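Soft Goods Care > Plush and Stuffed Toys
Thread: Drying position for a small white rabbit, appliqué on the front, table against the wall

mlcheung
Member, 27 posts

I need a second opinion on drying position and on how much water to use. The item is a white plush rabbit, short pile, polyester fill, bead eyes. Ears have a pink lining. There is a carrot sewn to the front, orange with green leaf. The care label has been trimmed to a stub, so I have no wash symbol to go by. Dry weight on a kitchen scale is 164 g.

Plan so far: surface wash with Drolix at 2 percent in lukewarm water, sponge along the pile, blot, repeat with plain water, then air dry on the table overnight with the window open. The table is a white Gitell desk with the shaped back edge. I use a green Skulta dish for the solution. It is shallow with a flat base, which keeps me from overloading the sponge.
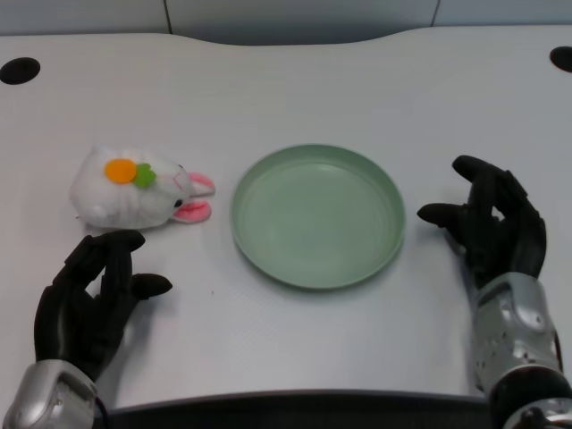 My concern is dye transfer from the orange. I had a bear in January with a red scarf that bled into the chest pile, and the pink halo never came out. I tested the carrot with a damp cotton swab for 30 seconds and got nothing on the cotton. I have not tested the green.

Questions. Is side drying acceptable, or will the fill settle? Should the ears be supported? Does anyone isolate the appliqué with film before washing?

m_barreto
Moderator

Test the green separately. Green and orange on the same toy often come from different suppliers and a pass on one tells you nothing about the other. Use the actual solution for the test, at working strength, and leave the swab in contact for five minutes. Thirty seconds with plain water is too mild to count as a pass.

Side drying is fine if you turn it. Every two hours for the first six, then leave it. Fill settles when it is saturated, and a surface wash should never get that far. If you can feel a cold spot when you press the belly, you used too much.

I don't use film. It traps solution at the stitch line, exactly where you want airflow.

yctsai
Member

Disagree on the surface wash altogether. White pile that has grayed evenly will not recover with a sponge. You end up with a cleaner top half of the pile and the same gray at the root, and it looks worse once it is brushed. Polyester fill and bead eyes will tolerate a bag wash at 30 with no spin. I have put a lot of rabbits through that cycle.

m_barreto
Moderator

With sewn appliqué and no label?

yctsai
Member

With sewn appliqué, yes. With glued appliqué, no. Look for the stitches. If they go all the way around, the bag wash is safe.

mlcheung
Member

Mine is stitched on. I have not checked whether there is adhesive under it as well. How would I tell without lifting an edge?

hsiuying
Member

Press it and listen. Adhesive under cloth gives a faint crackle and the piece feels stiffer than its thickness suggests. An unglued piece moves a little under the thumb between stitch lines. This is covered in the sticky on mixed attachments, item 6.

Second point. Don't rely on folds to judge how dirty a white toy is. White pile shades gray wherever it turns away from the light and people wash toys that didn't need it. Open the fold with two fingers, put a sheet of printer paper next to it, and compare under a daylight bulb. If the root matches the tip, leave it alone and use a dry brush.

mlcheung
Member

Did the paper comparison this morning. The root is slightly darker than the tip on the belly and matches on the back. So there is some soil, but only on the underside. I suppose that argues for a local clean.

Pressed the carrot. It moves. No crackle.

yctsai
Member

A local clean leaves a tide line. I will keep saying it.

hsiuying
Member

It leaves a tide line if you stop at the edge of the dirt. Work out to the nearest seam and feather past it with a sponge that has only plain water in it. On a small rabbit the side seams are close enough that this takes no extra time.

clyip
New member

Related question, hope it is okay to ask here. I have the same sort of dish, and I have been setting toys over it to drain after rinsing. Is that a bad idea? The base is flat with no feet or grooves, so I assume whatever drips stays under the toy.

m_barreto
Moderator

It is a bad idea for exactly that reason. Drain on a rack or on a folded towel. The dish is for solution.

mlcheung
Member

Going to argue for the dish a little. A towel wicks, but it also leaves lint on white pile, and I have spent more time picking cotton off toys than washing them. I don't own a rack with a fine enough mesh. A rim gives you something to rest the ears on while the head stays clear of the base.

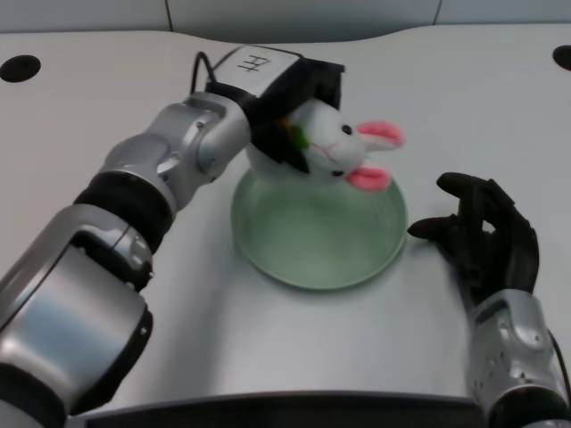 Ear support is the part of this I have read the least about, and I would like to get it right before any water is involved. The two ears on this one have a thin fill or none, and a crease that dries in tends to stay. When the head is brought in from the left, the lower ear drops over the rim and points down, and the upper one stands off by itself. So the rim ends up under one ear only, and it makes a fold point where it touches. With a higher wall it would be worse. I am now leaning against using the dish for anything except solution, which I realize is what m_barreto said to begin with.

m_barreto
Moderator

Correct. A round rim is a line contact. For ears you want an area. Roll a strip of microfiber to the thickness of the ear base and lay both ears on it, pink side up. Microfiber sheds far less than terry, so that takes care of your lint.

hsiuying
Member

Pink side down for me. The lining on most of these is a smoother cloth and dries faster than the pile. Put the slow side up.

m_barreto
Moderator

If the lining is dyed and damp and pressed to a support, you get a mark on the support. Then the next toy gets it.

hsiuying
Member

Use a clean support for each toy. I wash mine every time.

yctsai
Member

You could also clip them up. Two flat plastic clips at the tips, string between them, toy lying flat. Air on both sides and no contact at all.

hsiuying
Member

Clips leave bite marks on short pile. Seen it on 6 mm pile and shorter. On long pile you can brush it out.

mlcheung
Member

I measured pile at 4 mm, so clips are out. I will try microfiber with the pink side up for the first hour and turn after that. That should satisfy half of everyone.

Next item is the table. I mentioned the shaped back edge. It isn't straight, it dips in the middle, and there is a cable hole near each back corner. If I wash near the back, runoff can go down through the holes or off the dip to the wall. The panel seams behind are not sealed as far as I know. Does anyone with a Gitell plug the holes?

clyip
New member

I have the same desk. The round caps from Su fit if you get the large size. They are not watertight. I put a ring of plumber's tape on mine and that held for a spilled cup of tea.

yctsai
Member

Or work at the front of the desk. A surface wash that produces runoff is not a surface wash.

m_barreto
Moderator

Agreed with yctsai, which should be noted for the record. Sponge should be wrung until it doesn't drip when squeezed lightly. If liquid is traveling across the table you have already soaked the fill.

Check the tabletop too. A slightly textured white surface holds residue in the texture. Wipe it down with plain water and let it dry before the toy goes on it. I have seen furniture polish transfer to white pile as a yellow patch, and that does not come out with anything.

mlcheung
Member

I have never polished it, but it does get an all-purpose spray. I will switch to plain water for a week beforehand.

Revised procedure, please check:

1. Wipe the table with plain water, dry fully.
2. Swab test on orange, green and pink, working-strength solution, five minutes each.
3. Dry brush the whole toy, pile direction.
4. Weigh.
5. Sponge the belly out to both side seams, Drolix at 2 percent.
6. Blot, then plain water, then blot.
7. Weigh again. Stop if the gain is over 27 g.
8. Lay on its side, ears on microfiber.
9. Turn every two hours, three turns.
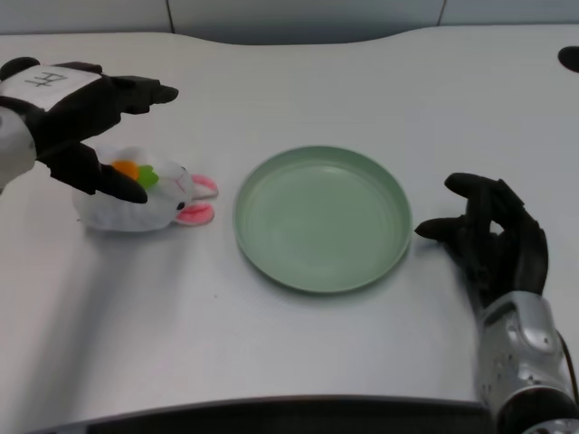 For step 8 I want to fix which side goes down first. The belly gets the water, and the carrot sits on the front, so I don't want the front against the table at any point in the first six hours. Left side down, then right side, then left again. The toy is short enough in the body that it should not roll.

hsiuying
Member

Good list. Add a step after 9: brush again when it is dry to the touch but before it goes back on a shelf. Pile that dries flat on the down side will stay flat for months otherwise. Use a baby brush. Wire slickers are too aggressive at 4 mm.

Where did the 27 g limit come from?

mlcheung
Member

From my own log. Last four toys of this size, anything that gained more than that was still damp at the core the next morning. Anything under was dry by breakfast. It is a small sample.

yctsai
Member

It is also dependent on your room. Mine is in a basement and nothing is dry by breakfast. Post humidity with the weights or the number is no use to anyone else.

mlcheung
Member

Fair. 45 percent, window open, no fan.

m_barreto
Moderator

For step 5, keep the sponge clear of the stitch line on the appliqué. Leave a finger's width and finish that zone with a swab. For the eyes, dry cloth only. Water gets behind the bead and sits in the socket.

The list can be copied into the sticky once you have results. Please report both weights and the time to dry.

clyip
New member

Does the dish need to be any particular material? Mine has a matte finish and I wondered if it holds detergent.

m_barreto
Moderator

Anything you can rinse clean. Fill it with plain water after rinsing and stir. If it foams, rinse again.

yctsai
Member

And for the log I still think the bag wash would have been done by now.

mlcheung
Member

Noted. The green passed at five minutes, by the way. So did the orange. The pink lining left a very faint trace on the cotton, so the ears stay out of the wash and the microfiber under them stays dry. Weighing at 8 tonight and starting straight after. Log entry will be 1664 in the shared sheet, both weights and the humidity at each turn.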